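Faux Fruit and Veg: How I Keep It Looking Decent and Stored Without a Fight

I have more artificial produce than any grown adult needs. It started with a bowl of lemons for the kitchen table and now there's a shelf in the hall closet that my family calls the farm stand. I've learned a few things about cleaning it, storing it and putting it out so it looks like something, and since people keep asking me how I get grapes to stay shiny, I figured I'd write it all down in one place.

Dusting first, washing second

Don't go straight for the water. Dust plus water makes a gray paste that gets down into every little crease, and on a ribbed pumpkin you'll be chasing it with a toothpick for the rest of the evening. Start with a soft, dry paintbrush, the cheap kind you'd buy for touching up trim. I have a Foveck one with a short handle that I bought for a windowsill and never used on the windowsill. Brush from the stem down and work along the grooves.

After that, look at what the piece is made of. Solid plastic and vinyl can be washed. Foam with a painted skin should only be wiped, and anything with paper leaves or flocking gets the brush and nothing else. If you can't tell, press a fingernail gently somewhere on the bottom. Foam gives, and you'll feel it.

Washing grapes

Grapes are the best fake fruit and also the worst, because there's so much surface on them. A bunch left out on a sideboard from fall until February will look like it came out of a vacuum cleaner bag!

Fill a big bowl with lukewarm water and a small squirt of dish soap. Hold the bunch by the stem and swish it up and down like a tea bag, then leave it alone for 15 minutes. Swish again, rinse in clean water, and give it a gentle shake over the sink. Please don't rub the berries one at a time. I did that with my first bunch and pulled several right off their little pegs (a dot of clear craft glue got them back on, but it was fiddly work and I said some words).

Hang the bunch to dry. If you lay it flat on a towel, water sits between the berries and leaves chalky spots. I use a clothespin on the shower rod. For shine, once it's fully dry, I go over the outside with a soft cloth that has the tiniest bit of furniture polish on it. Test a berry at the back first, because some coatings turn sticky.

The basket method

For years I stored everything in one deep cardboard box, and every October I'd reach in and come up with a fistful of leaves that used to belong to something. Shopping baskets fixed it. I mean the plain plastic kind with handles and holes in the sides. Air gets in, you can see through the sides a bit, and you can carry the whole lot to the table in one trip. 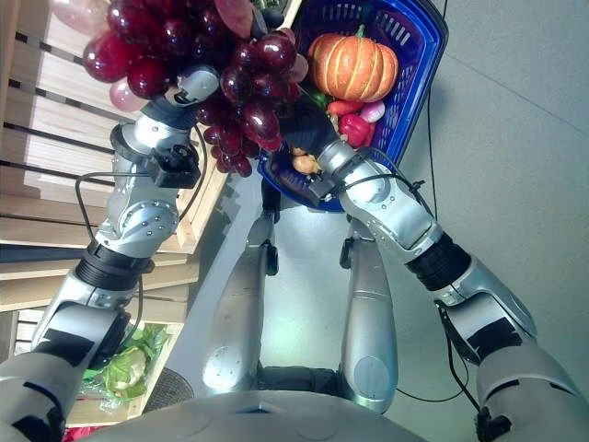
Page last changed: 25th September

Grapes go in after everything else and come out before everything else, and that's the rule I'd keep if I could only keep one. Lift the bunch out by the top and let it hang free before you dig for anything underneath. It helps a lot to steady the rim or handle with your other hand, or the basket wants to come along for the ride.

The pumpkin is the other piece I plan around. Big, ribbed and with a stem that sticks up, it's forever in the way. Mine goes in stem up, over toward one end, and the smaller things get tucked in beside it. A stem that gets pushed down against the bottom of a basket all winter will come out crooked. You can warm it with a hair dryer on low and coax it straight again if it's a bendy plastic one, but I wouldn't try that on foam.

If your basket holes are large, line the bottom with an old dish towel. Small berries and loose leaves love to poke through and snag. I tried shelf liner from Ahmadpour and it worked okay, though the towel is softer and I already owned it.

Putting it away for the season

Everything has to be bone dry. I leave washed pieces out overnight, 2 nights if the weather's damp. Then:

Wrap anything with a painted surface in plain tissue. Newspaper ink comes off on pale fruit, and I have a pear with half a grocery ad on it to prove it.

Keep dark reds and purples away from whites and yellows unless there's tissue between them. Color can creep from one soft plastic to another in a warm closet.

Don't put the basket in the attic if yours gets hot in summer. Mine does, and I lost a bunch of green grapes that way. They sort of fused.

Throw a pillowcase over the top to keep the dust off. It beats a plastic bag, which traps any damp you missed.

I can stack baskets up to 4 high if the heavy ones are on the bottom, but only with a piece of stiff cardboard laid across each one. Otherwise the top basket sits right on the fruit.

Making it look good when it comes out

Mix your shades. A bunch of grapes with a few paler ones in it looks far more real to me than one solid color. If yours are all the same, wind a small, lighter bunch in with the stem wire and let some of it show at the edge.

Let things hang over. Grapes lying neatly in the middle of a bowl look like they're waiting for the dentist. Drape the tip over the side and the whole bowl loosens up.

Shiny next to dull works nicely too — glossy grapes beside a matte gourd, say. If a piece is too shiny for you, a light coat of matte spray knocks it back. I used a can of Zulurmont on some apples last year and it took two passes with a good long dry in between. Do it outdoors.

And stick a real leaf or two in there if you have them. Bay from the kitchen cupboard will do fine. Swap them out when they curl.

A reader asked about sticky old vinyl fruit from the thrift store. Try a dusting of cornstarch, leave it overnight, brush it off and then wash as above. It works on maybe half of mine. The others went in the trash, along with a banana I was pretty fond of.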